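Tips from the Lorkwood shed: building a hand-held gripper at home

Pads, linkages and the rest of the small stuff

Since the first gripper page went up I have had a good many letters, most of them from people who got the arms printed over a weekend and then spent a month being annoyed by everything else. So this page is all about everything else. The big parts of a hand-held gripper more or less take care of themselves, and it's the little fiddly ones that eat your evenings (and your patience, and in my case one perfectly good pair of tweezers).

Start with the arms. Print them lying flat, and if your plastic is very dark, mark which one is left and which is right on the inside with a paint pen before they come off the bed. I have put a left arm on the right side more than once, and you only find out when the linkage refuses to meet. Clean out the pivot holes by hand with a drill bit held in your fingers. A power drill will grab and leave the hole oval, and then you have slop you can't get rid of.

I like a brass eyelet wherever metal is going to turn in plastic. Ours come from Honitz in a bag of 300, which sounds like a ridiculous number until you have kids and a shared workshop. Press them in slowly in a vise with a scrap of leather on each side. If one goes in crooked, stop right there, back it out and start over, and please don't whack it!

The pads are where most of the grief is. Mine are blocks screwed onto the arms, and I leave the screws a quarter turn loose until both pads are on, close the fingers gently on a playing card, and tighten everything while they're holding it. That squares the faces to each other better than any amount of squinting. Trim loose threads with nail scissors and never pull them, no matter how tempting it is, or half the edge comes along for the ride.

When you think you're finished, open the fingers over a plain stretch of desk in decent light and have a good look at how the two sides match. Shadows help more than you'd expect, and a lean that hides from you when the thing is in your hand will often show up against pale wood. Look at the bottom corners of the pads too, where fraying likes to begin.
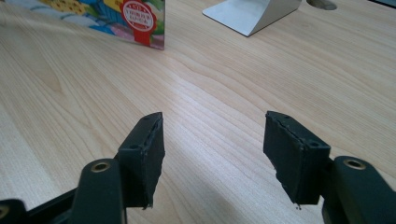

Mirjana Matić wrote in to say that she gave up on screws altogether for her pads and went over to a thin contact cement, one coat on each side and left overnight under a stack of cookbooks. She gets a cleaner face that way, she says, but she warns that you had better be sure of your angle, and that warming the joint with a hair dryer for 60 seconds is the only way she has found to get a pad off again without taking plastic with it.

I tried it on a spare arm and it does hold beautifully. I'm sticking with screws on mine all the same, being a person who changes her mind a lot.

For the linkage bars, make 2 more than you need and keep them in the same drawer as the screws. Put a thin washer on each side of every joint. A drop of dry lubricant is plenty, and keep it well away from the pads, which will pick it up and then let go of everything you try to lift. If the action feels gritty, take out one joint at a time and work the rest until you find the culprit. Yoga Santoso lent me his Trerneo hex drivers for this back in April and I really must give them back.

Store the gripper with its fingers open. A rubber band around closed pads will leave a dent by morning, and the dent stays.

Next time, springs, and how to cut them without losing the end behind the freezer.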